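정리 강좌에 공유 주방이 가득… 클레스포트 생활관, 싱크대부터 다시 배웁니다

10월 들어 저녁 공기가 제법 차가워졌는데도 클레스포트 생활관 1층 공유 주방은 요즘 꽤 북적입니다. 이달부터 문을 연 ‘설거지 다음의 주방’이라는 강좌 덕분입니다. 이름만 들으면 설거지를 가르치는 수업인가 싶지만, 그릇을 다 씻고 난 뒤의 주방을 어떻게 돌려놓을지를 함께 익히는 자리입니다. 요리 강좌는 해마다 몇 차례씩 열렸어도 정리만 따로 떼어 다루는 수업은 생활관에서도 처음이라고 하네요.

강좌는 모두 3회로 짜여 있고, 재료비는 한 번에 1000원입니다. 첫 회는 싱크대와 그 아래 공간, 둘째 회는 상판과 수납장, 마지막 회는 오븐과 바닥을 다룹니다. 수업 한 번은 80분인데, 첫 회가 끝나고도 수강생들이 쉽게 자리를 뜨지 않아 불을 끄는 시간이 한참 늦어졌다고 합니다. 집집마다 싱크대 모양이 다르고 고민도 다르다 보니 질문이 꼬리에 꼬리를 물었던 모양이에요.

생활관이 이런 강좌를 마련한 데에는 그럴 만한 사정이 있습니다. 공유 주방은 반찬 모임, 이유식 모임, 제과 동아리 ‘보언’까지 여러 모임이 돌아가며 씁니다. 앞 모임이 남기고 간 물건을 다음 모임이 치우고, 그다음 모임은 또 그 물건이 어디로 갔는지 찾아다니는 일이 되풀이됐습니다. 지난여름 이용자들에게 불편한 점을 적어 달라고 했더니, 냉장고가 좁다거나 칼이 무디다는 이야기보다 “물건이 제자리에 없다”는 답이 훨씬 많이 나왔답니다. 읽다 보니 우리 집 이야기 같아서 웃음이 났다는 분도 계셨고요.

수업은 설명을 길게 듣는 대신 곧바로 손을 움직이는 식입니다. 강사가 아일랜드 앞에 서서 오늘 볼 곳을 짚어 주면, 수강생들이 조를 나누어 직접 꺼내고 닦고 다시 넣습니다. 첫 시간의 주인공은 아일랜드 상판에 들어앉은 두 칸짜리 스테인리스 싱크였습니다. 두 칸의 깊이가 달라서 얕은 쪽과 깊은 쪽의 쓰임을 나누어 생각해 보자는 제안에, 수강생들 사이에서 의견이 갈렸습니다. 깊은 쪽에서는 큰 냄비를 씻고 얕은 쪽에서는 채소를 다듬자는 분이 많았는데, 허리가 아픈 분들은 뭐든 얕은 쪽이 편하다고 하시더라고요. 어느 쪽이 맞다고 정하지는 않았고, 집에 돌아가 일주일씩 바꾸어 써 보고 다음 시간에 이야기를 나누기로 했습니다.
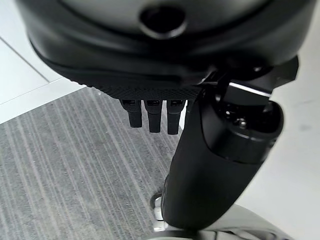
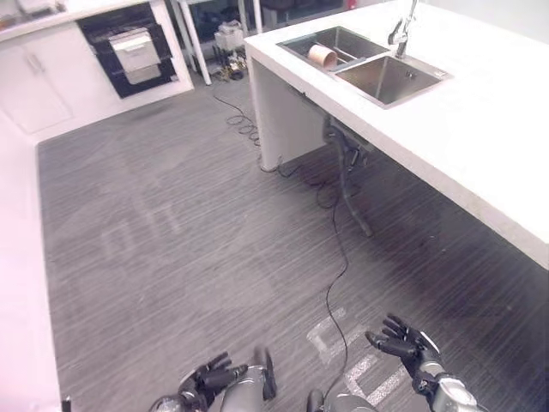 싱크대 위에는 물 쓰는 물건만

첫 회에서 가장 오래 머문 대목은 뜻밖에도 두루마리 심이었습니다. 싱크 안쪽 레일 위에 종이심 하나가 얹혀 있었거든요. 주방에서 나오는 종이심은 참 애매한 물건입니다. 버리자니 어딘가 쓸 데가 있을 것 같고, 두자니 자리가 마땅치 않아서 잠깐 올려 둔 것이 며칠을 갑니다. 강사는 이런 물건을 ‘잠깐 물건’이라고 부르면서, 싱크 주변에는 물에 닿아도 되는 것만 남기고 종이로 된 것은 그날 안에 거처를 정해 주자고 했습니다. 다시 쓸 생각이면 서랍으로, 그렇지 않으면 종이 수거함으로 보내면 됩니다.

그 말이 끝나자 여기저기서 종이심 쓰는 법이 쏟아져 나왔습니다. 전선을 돌돌 말아 끼워 둔다는 분, 비닐봉지를 접어 넣어 둔다는 분, 아이 만들기 재료로 모은다는 분까지 계셨어요. 모으는 것은 좋지만 모으는 통의 크기를 먼저 정해 두자는 것이 그날의 결론 아닌 결론이었습니다. 통이 차면 그때부터는 내보내는 겁니다. (한 수강생은 집에 모아 둔 것이 세탁실 선반 한 칸이라고 고백해서 큰 박수를 받았습니다.)

싱크 아래, 꽉 채우지 않기

싱크대 아래는 다들 한숨부터 쉬는 자리입니다. 구부러진 배수관이 지나가고 호스가 내려와 있어서 네모난 수납함이 좀처럼 맞지 않지요. 생활관 주방의 아일랜드도 상판 밑으로 검은 배수관과 호스가 내려와 있는데, 수업에서는 이 주위를 아예 비워 두는 쪽을 권했습니다. 관을 감싸듯 물건을 쌓아 두면 이음매에서 물이 배어 나와도 모르고 지나치기 쉽고, 손을 넣다가 호스를 건드릴 수도 있다는 설명이었습니다.

그럼 거기 있던 세제며 수세미는 어디에 두느냐는 질문이 당연히 나왔습니다. 답은 조금 싱겁습니다. 가짓수를 줄이고, 남는 것은 벽 쪽 수납장 아래 칸으로 옮기는 것이랍니다. 생활관은 다음 회까지 이 수납장 문 안쪽에 목록표를 붙여 둘 계획입니다. 문만 열면 무엇이 어디에 있는지 알 수 있게 하겠다는 것인데, 모임마다 부르는 이름이 달라서 ‘큰 볼’과 ‘양푼’을 두고 한동안 실랑이가 있었다고 합니다. 목록표에는 두 이름을 나란히 적기로 했습니다.

바닥과 오븐은 마지막 시간에

마지막 회에는 바닥과 오븐을 다룹니다. 주방 바닥은 물건을 내려놓기 시작하면 금세 좁아지고, 전선이 길게 늘어져 있으면 청소도 그만큼 번거롭습니다. 수업에서는 바닥을 닦기 전에 전선부터 걷는 순서와, 길이가 남는 선을 느슨하게 감아 묶는 방법을 연습할 예정입니다. 너무 팽팽하게 감으면 선이 상하니 손가락 하나가 들어갈 만큼 여유를 두라는 당부가 안내문에 미리 적혀 있습니다.

오븐은 보언 회원들이 거들기로 했습니다. 빵을 자주 굽는 분들이라 문 손잡이에 묻은 버터 자국이며 유리에 눌어붙은 설탕 얼룩에 관해서라면 할 말이 아주 많다고 하네요. 독한 세정제를 쓰지 않고 베이킹소다 반죽을 발라 두었다가 닦아 내는 방법을 보여 줄 텐데, 오븐을 완전히 식힌 다음에 해야 하므로 그날은 제과 모임을 쉬기로 미리 정해 두었습니다.

수강생들의 반응은 퍽 따뜻합니다. 첫 시간을 마친 한 분은 “정리를 못하는 게 성격 탓인 줄만 알았는데, 물건한테 자리를 안 정해 준 거였더라고요”라며 웃었습니다. 또 다른 분은 “남의 주방을 치우는 건 왜 이렇게 재미있는지 모르겠다”면서, 집에 가면 또 손이 안 갈까 봐 걱정이라고도 했습니다. 그 마음을 모르는 사람이 있을까요! 강사는 첫 주에는 딱 서랍 한 칸만 해 보라고, 온 집을 뒤집지는 말라고 거듭 부탁했습니다.

집에서 해 볼 수 있는 작은 숙제도 있습니다. 저녁 설거지를 마친 뒤 싱크 위에 남은 물건을 쪽지에 적어 보는 것인데, 치우지 않아도 괜찮고 그저 적기만 하면 됩니다. 며칠 이어서 적다 보면 매번 나오는 이름이 보이고, 그 물건에게는 아직 제자리가 없다는 뜻이라고 합니다. 다음 시간에는 이 쪽지를 가져와 서로 바꾸어 읽어 보기로 했습니다. 글씨가 엉망이어도, 커피 얼룩이 묻어 있어도 환영입니다.

지역 생활용품 가게 빈드네스에서는 수강생들에게 나누어 줄 이름표 100장을 보탰습니다. 손으로 적어 붙이는 단순한 것이라 글씨가 예쁜 분들이 벌써 대신 써 주기를 맡았고, 남는 이름표는 생활관 안내대에 두어 누구나 가져갈 수 있게 한답니다. 동네 소식지 ‘클레코’도 강좌가 끝나면 수강생들이 적어 낸 정리 요령을 모아 한 면에 싣겠다고 알려 왔습니다.

남은 회차는 중간에 들어와도 들을 수 있습니다. 신청은 생활관 안내대에서 오전 10시부터 받고, 수업은 저녁 7시에 시작합니다. 준비물은 앞치마와 마른행주 한 장, 그리고 집에서 늘 어디 둘지 몰라 곤란했던 주방 물건 하나입니다. 물건이 너무 크면 사진으로 찍어 오셔도 됩니다. 아이와 함께 오실 분은 옆방에 놀이 자리를 마련해 두니 신청할 때 미리 말씀해 주세요.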